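Civau Opens Equipment Planning Service for First-Time Gripper Buyers

September 2024

Civau, a supplier of handheld grippers and small automation equipment, has opened a planning service for companies buying this kind of equipment for the first time. The service is offered with Gitau, which handles leasing, and covers the period from the first budget request to the end of the first year of use.

Customers receive a written plan listing the equipment to be bought, the order in which it should arrive, and the costs that fall outside the purchase price. These include spare fingers, printed markers, mounts, network hardware, storage and staff hours for setup. Civau says these items are often left out of early budgets and then have to be paid for from another department's funds.

A basic plan costs $997 and covers one room and up to two grippers. A full plan costs $2,930 and covers a whole site, with a second review after six months. The fee is credited toward any equipment order placed within a year.

The service was tested with 27 customers beginning in March. Shemweta, a contract packing firm, used its plan to split one large order across two budget years. Arkow, which makes fittings for store shelving, decided to lease its first units through Gitau and buy later.

Most site reviews take one day. Civau staff work in the room where the equipment will be used, with the furniture and shelving left in place. 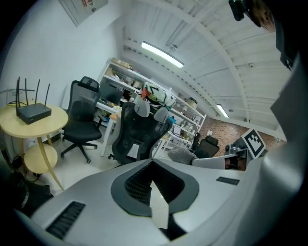
Customers are asked to have a floor plan and a list of available power outlets ready before the visit. The finished plan is delivered within two weeks and belongs to the customer, who may use it to get quotes from other suppliers.

Orders for both plans are open now through the Civau sales office. Leasing terms are available from Gitau on request.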